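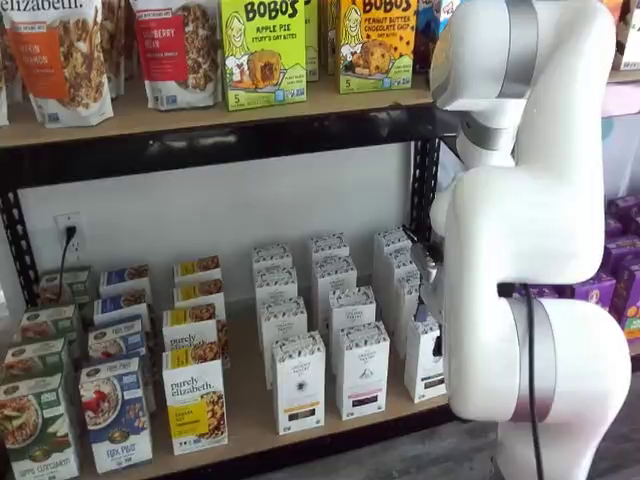

How Does an Orchestra Get in Tune?

Have you ever been to a concert and heard that big, buzzy noise before the music starts? Everyone seems to be playing the same long note, and it gets louder and louder, and then it stops. I love that noise! When I was eight I thought it was the first song, and I clapped.

What is going on?

The orchestra is tuning. Every player is checking that their note matches everybody else's note. If one violin is a tiny bit too low and the one beside it is a tiny bit too high, the sound goes wobbly and sour, like two people trying to hum together and missing.

So who decides which note is right?

Usually it's the oboe. The oboe is a thin black woodwind with a sound a little like a very polite duck (sorry, oboe players). It plays a note called A, and the others listen and match it. An oboe's sound is clear and steady, so you can pick it out even in a big hall. I play the viola in the Tarthorpe town orchestra, and I sit right at the back of my section, and I can still hear that A just fine.

How do you change a note?

That depends on what you play. On my viola each string is wound around a peg. Turn the peg to make the string tighter and the note goes up. Loosen it and the note comes down. Flute players slide part of the flute in or out. Trumpets have a little slide too. A longer tube makes a lower note, and a shorter tube makes a higher one.

Kettledrums get tuned as well! Ours have a pedal that pulls the skin tighter.

Why do we have to do it again after the break?

Instruments don't stay put. Strings stretch, wood swells when the air is damp, and the air inside a flute warms up as you blow, which makes the note creep higher. Our hall in Tarthorpe has 80 seats and gets stuffy fast. The biggest place I've ever played had 3,000 seats and was freezing, and my strings were all over the place by the second piece.

Try it yourself

Stretch a rubber band around an empty tissue box and pluck it over the hole. Now pull one side of the band tighter and pluck again. Did the note go up? Put on a second band and see if you can get the two to match. Close your eyes when you listen, it really helps. My first try took me ages, and I'd been playing the viola for years!

Next time you're at a concert, get there early and listen for the oboe.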